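Vesna Mujić Would Like to Hit Somebody in June

The gym sits above a tire shop in Vekholm, up a stairwell that smells of rubber on the way in and liniment on the way out. Vesna Mujić is on the top step when I arrive, eating a hard-boiled egg and watching a truck get its wheels changed.

"Best view in the city," she says. "You pull up a chair, you learn about trucks."

Mujić fights at strawweight, or will again once somebody agrees to stand across from her. Two opponents have withdrawn since the fall. The first had a bad shoulder, the second had a contract dispute, and Mujić, who had made weight both times, had a lot of plain rice and nowhere to go afterward.

"The second time I found out in the sauna," she says. "My coach opened the door and I knew from his face. He said, 'You can come out now.' I stayed in another ten minutes. I'd paid for it."

She is now booked for June, on the Keradis Fight Night card, against an opponent the promotion has promised to name soon. Soon has been the word for a while. Mujić says she has stopped looking at her phone after dinner, then looks at her phone.

Her coach is Kastriot Petkov, a former welterweight with a neck like a mailbox and a retirement he has announced more than once. He wanders over while we talk, ostensibly to find a roll of tape.

"She wants me to tell you she's patient," Petkov says. "She isn't. She called the matchmaker on his birthday."

"To say happy birthday," Mujić says.

"And then?"

"And then to ask who I'm fighting."

Mujić came to the sport from judo, which she took up at nine after her mother decided that two daughters and one television were a poor combination. Her sister went to piano. Mujić was thrown on her head by a boy called the Refrigerator, and went back the next week to see how he'd done it. She is still fond of the hip throw he used. It ended her third professional fight, in front of 3,728 people at the Vukčević Hall, a figure she can recite because the promoter read it over the microphone before every bout that night.

"He was so proud," she says. "I think the hall holds more than that. I think it holds a lot more than that. But he had the number and he was going to use it."

What did she earn? She laughs at this for longer than I'm comfortable with.

"Two thousand. Write it with the zeros, it looks better." So: 2,000. Out of which came the coach, the cutman, the medicals and a train ticket for her sister, who spent the fight in the lobby with her hands over her ears and has since been asked to stay home.

The layoff has done things to her training, most of them Petkov's idea. There is more wrestling against the fence now, because her last two rounds in competition were spent there, with her back on it, while a longer woman leaned. She won the decision anyway. Petkov did not enjoy it and has made sure she doesn't forget.

"He sends me the clip," she says. "Eleven at night. No message. Just me on the fence."

"It's a good clip," says Petkov.

"It's a minute and a half of someone's armpit."

I ask him what he sees when he watches it. He takes the question seriously, puts the tape down, and shows me with his forearm where her left hand was and where it should have been. It should have been inside, on the biceps. Instead she was reaching over the top for the head, which is a judo habit, and a hard one to argue someone out of when it has won her most of her fights. He pushes me lightly into a pillar to demonstrate. I'd like it on record that my left hand was in the wrong place too.

The other change is her hands. For years she fought with what she calls polite boxing, a jab that asked permission. She now spars three evenings a week with the Nemico amateur team across the river, where the flyweights are nineteen and have no manners at all. She likes it there. She comes home with a fat lip and sleeps like a stone.

"You get used to being the one who knows things," she says. "Then some kid who can't drive yet hits you four times – and you think, okay. I'll be quiet today."

Has she thought about moving down, or moving abroad, or just stopping? Stopping, no. Abroad, yes, twice, and both times she got as far as pricing an apartment. Moving down isn't possible unless she gives up a leg. She is thirty-one and works mornings at a dental office, where the patients ask about her eye and the dentist would prefer they didn't.

"There was a man last week, numb on one side. He wanted to know if it hurts, getting punched. I said, sir, you're the one who's crying."

The dentist, she adds, spoke to her about that.

Petkov calls time on the interview by throwing a pair of shin guards at her. There's a session starting, and people are coming up the stairs with their bags. Mujić pulls her hair back, finishes a second egg in two bites and offers me a last thought on the opponent she hasn't got.

"I don't mind who. Tall, short, left-handed. I only want her to have a name. You can't be angry at a blank space, I've tried it."

Then she asks if I know anyone at Keradis. I say I don't. She says to ask around.

I was halfway down the stairs when I heard Petkov shout about the left hand. The truck was gone. Someone had left the chair out.

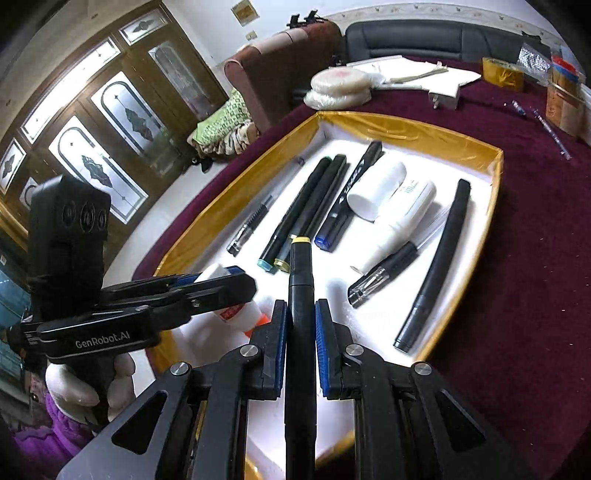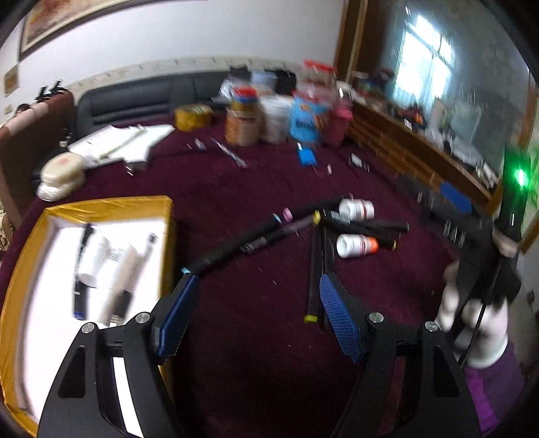
Black grippers with blue pads, and a black marker, in both photos.

Keradis Fight Night returns in June. Tickets go on sale when the card is complete.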